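给Zokum艺术基金的进展汇报：版画家遗作整理项目（三月）

各位好，又到写汇报的时候了。上次说好这回写短一点，我尽量，不过这两个月事情确实多，先请大家倒杯茶再看。

先说最要紧的：Rafia Jatoi的版画编目，初稿做完了！她留下的纸上作品一共459件，其中433件已经有了完整的条目，包括尺寸、纸张、技法、版次和签名位置。剩下那些麻烦在版次上，同一块铜版她隔几年会拿出来重新腐蚀一遍，编号却接着旧的往下写，所以第二状态和第三状态常常混在一个序列里。我跟修复师为这个吵了好几个下午（友好地吵），最后决定按状态分开立条，原编号照录，放在备注栏。这样以后别人要推翻我们的判断，也有据可查。

早期那批木刻比我原先想的好看太多了。以前大家谈到她，总是谈后来的大幅飞尘腐蚀，木刻只在展览年表里提一句。可是把它们按年份排开，就能看出她怎么一步一步把黑面积往画面边上推，中间留出一大块白。我在库房里一个人看得很激动，当天晚上多写了好几页笔记，有些已经塞进图录的导言草稿里了，回头编辑肯定要砍，我先打个招呼。

书信那边进度慢一些。Skolis画廊把他们手里的往来信件借给我们扫描，共117封，大部分是她跟画廊谈寄售、谈画框、抱怨运费的。听起来琐碎，用处却很大：有三幅一直没法定年的油画，信里写得清清楚楚是哪一年冬天寄出去的。字迹难认的地方我做了标记，转写稿目前校到一半多一点，校对的同事眼睛已经在抗议了。 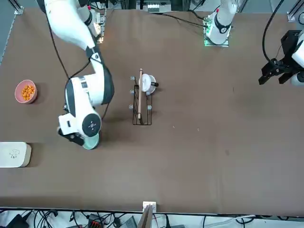 工作台一角，白色机械臂与一件薄荷绿色的圆形小物。

图录方面，设计交给了Brinkmann工作室，样章看过两轮。第一轮我不太满意，图版压得太小，飞尘的颗粒全糊了；第二轮改成一页一图，版心也放宽了，翻起来舒服很多。纸样我倾向于那款略带暖色的哑粉，跟她常用的棉浆纸接近，只是单价要高一截。详细报价放在附件里，请基金这边给个意见，最好四月底之前定，印厂的档期不等人。

展览场地也有眉目了。Arevex美术馆愿意给我们二楼的两个展厅，计划展出65件，木刻和铜版各占一间，油画少量穿插。灯光要求比较严，纸上作品照度得压得很低，我去现场看过，东侧那排窗子下午光线太强，馆方答应加一层遮光帘。展签我想写得短一点，给技法名词留一行解释就够了，不要让观众站在那儿读论文。

钱的部分：扫描和修复都在预算之内，摄影超了一点点，原因是大幅作品要分块拍再拼接，比预想的多用了两天。我想从差旅那一项里挪过来补上，总额不变。要是需要另填调整申请，麻烦把表格发给我，上次那个链接打不开了。

也有没办成的事。原本打算采访她当年的印刷师傅，约了两次都没约上，老人家身体不太好，我不想催。他女儿说天气暖了再看看。如果最后采访不成，我会用他以前写给学生的一份工序讲义来代替，讲义复印件已经拿到，里面有一段讲松香粉怎么撒，写得非常生动，放进图录附录也很合适。

接下来的安排大致这样：先把剩下的条目收尾，再集中校信件，图录文字五月交第一稿。导言和年表由我写，技法那一章请修复师执笔，她已经答应了，虽然答应的时候叹了好大一口气。

附件有报价单、样章和编目初稿的节选，哪里看不明白随时写信给我，上午回得比较快，下午我多半在库房，里面没信号。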